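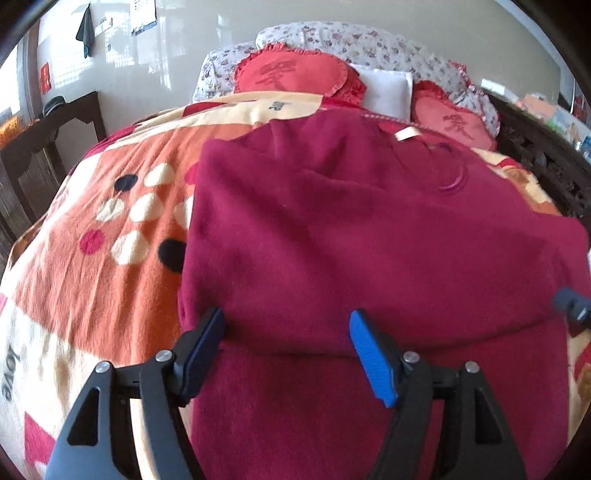

Alent is a home laundry and folding service in Vundthorpe. We collect clothes and bedding, wash them, dry them and bring them back folded, and for customers who ask for it we also come to the house and put everything away. Satish Uniyal started the business from his own utility room with 2 washers and a secondhand van. Today we look after 300 households in Vundthorpe and the villages on the Dimitriou side of the river. Most of what we handle is everyday stuff: school clothes, towels, sheets, and in the colder months a great deal of fleece. A fuzzy maroon fleece gets laid out flat on the bed with the collar toward the pillows, so the neckline and its label are at the top before any folding begins. We do the same with sweaters and sweatshirts.

How we fold

We fold on the bed whenever we work in a customer's home. It is usually the biggest flat surface in the house, and a made bed with a blanket on it holds a garment in place better than a table does. Sleeves go in first, then the sides, then the bottom hem comes up to meet the collar. Thick items are folded once fewer than thin ones. We smooth by hand and don't press unless you have asked for ironing, which is charged by the piece. 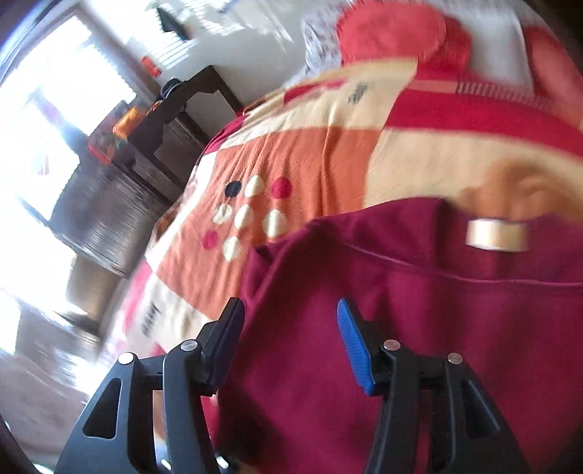
Labels stay on the outside of the fold where we can manage it. Mateja Shehu, who runs the home visits, brought this in after her first winter with us. In a house with four children and drawers full of dark tops, a label you can see saves pulling out the whole pile to find the right size. If you would prefer labels tucked in, tell us and we will note it on your card.

Your card

Every household has a card. It lists the detergent you use, what must not go in the dryer, which drawer is whose, and how you like things folded. Some cards are two lines long. One runs to three pages and includes a drawing of an airing cupboard. The card goes with your laundry through the whole job and you can change it at any time, by phone or by leaving a note in the bag.

Where we work

Our washing room is at 619 Dravier Road, behind the tile shop. Drop-off is open from 7 a.m. to 6 p.m. Ring the bell if the front is unattended – the dryers are loud. Collection rounds start at 8 a.m. and home visits are booked in the afternoon. The smallest bag we collect is a 40-liter one, and we supply the bags.

We don't take leather, suede or anything marked dry clean only. Large blankets are fine, but allow an extra day for them, and two in May when everyone sends in their winter bedding at once.

New customers can call in or leave a message with a name and street, and Satish will ring back the same evening.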